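Search this site... Go

Do simulated runs count toward a gripper safety sign-off?

Dzifa Ansah
Our integrator, Hilier, wants to count 77 simulated runs as part of the risk assessment for a two-finger gripper cell. My boss is fine with it. I'm not. Is there a rule on this, or is it just what everybody does now?

A view from the wrist in their simulator is attached.
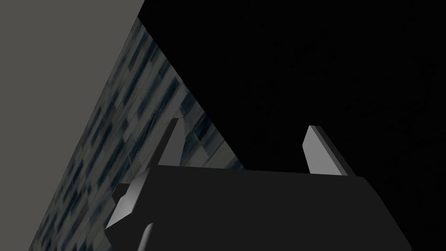 Gripper open, nothing between the fingers.

They say each run ends with a "verified safe state." Verified by whom? The same software that made the run?

Leopold Kuster
Everybody does it. We had 15 at Panham and the auditor never asked. You're overthinking this.

Johanna Egger
An auditor not asking isn't a standard, Leopold.

Simulation is fine for checking reach and cycle order. I wouldn't accept it for grip force, pinch points or stopping distance - those get measured on the real cell, with the real part, at full speed. Look at your render: most of what's behind the fingers is plain black. What is the model supposed to know about a guard or a person standing over there?

Ask Hilier for 3 things in writing: which hazards each run covers, what was left out of the model, and who signs. If they won't name a signer, leave the runs out of the file.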